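Home | Archive | About | Links

What changed on our floor after the arm came in

Last updated Oct 30, 2019

I have worked in the kitting room at Brunton for six years, and since March part of my job has been done by a robot arm.

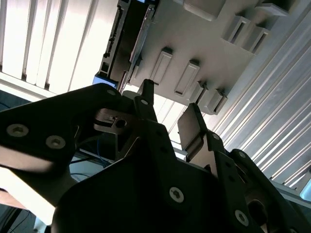
I said in my last post that I would write about it once it had been running long enough to have an opinion. It has, so I'll try to put down what is different, without making it sound better or worse than it is.

Kitting is the step before assembly. Parts come in from suppliers, we put them in plastic trays, and the trays go down the hall to the people who build the units. Most of our trays go to two customers, Kadia and Stukov. The Kadia trays are simple and there are a lot of them. The Stukov trays change all the time and come with long instructions. Before the arm, everyone on the shift did both. You took whatever was next on the rack.

Now the arm handles the Kadia trays, or most of them. It picks up a tray, moves it to the loading position, and sets it down again when it's full. We do the Stukov work and anything the arm can't manage.

The first thing I noticed was that my shoulders stopped hurting. A full tray isn't heavy, but on a bad day I used to lift 89 of them. I know the number because I had to write it on the sheet. Turning from the rack to the bench that many times adds up, and I had gotten used to being sore on the drive home. I don't miss that part at all.

The second thing was that I got more tired in a different way. The Kadia trays were dull, but they were also a rest. You could do them while thinking about dinner. With those gone, the whole shift is Stukov kits and problem trays, and you have to pay attention the entire time. I brought this up with my supervisor in the summer. We now get an extra 20 minutes of break, split in half, and it helps. I would still take a few plain trays in the afternoon if they were offered.

No one lost a job when the arm came in. I'm putting that in because it's what my family asks. Two people did move to shipping. One asked to go and the other didn't. The one who didn't ask has the same pay and says shipping is fine, but it wasn't their choice and I don't think it should be described as if it were. Also, when someone retired from our room over the summer, the spot wasn't filled. I don't know if it would have been filled anyway.

The setup was done by a firm called Sullik. Their technician was here for most of March and was patient with us. What I wish had gone differently is that we weren't asked anything until the cell was already bolted down. The first week, the arm kept stopping on trays that had warped a little. Any of us could have told them about the warped trays. We pull them out by feel, without really thinking about it. Someone had to explain that out loud before anybody wrote it down, and then a check was added at the rack.

That turned into a new task, and it's mostly mine now. I look over the trays before they go in, I clear stops, and I fill in the log. I had two days of training for it. When the arm stops, I have to work out whether the tray is bad, the grip is off, or something was put in crooked upstream. I've gotten decent at it. Most stops take me a minute or two. If it's anything to do with the wiring or the program, I leave it alone and call maintenance.

The new task did not come with a raise at first. It's listed as a separate duty now, and there's a small amount added to the hourly rate for whoever has it on that shift. I had to ask for that twice. If you are in a place that's getting one of these, ask early what the job will be called afterward and what it pays.

The room is also quieter, in the sense of people talking less. There used to be four of us along one bench. Now there are two at the bench and me over by the cell, and it's too far to have a conversation without raising your voice. We've started taking our breaks at the same time to make up for it.

There is talk of a second arm for next year, which would take some of the Stukov trays. The technician didn't think the simpler ones would be hard. I've asked for a meeting before anything gets ordered this time, and I've started keeping a list of the odd things about those trays so I'll have it with me. It's already on its second page.

Older posts | Newer posts | Back to top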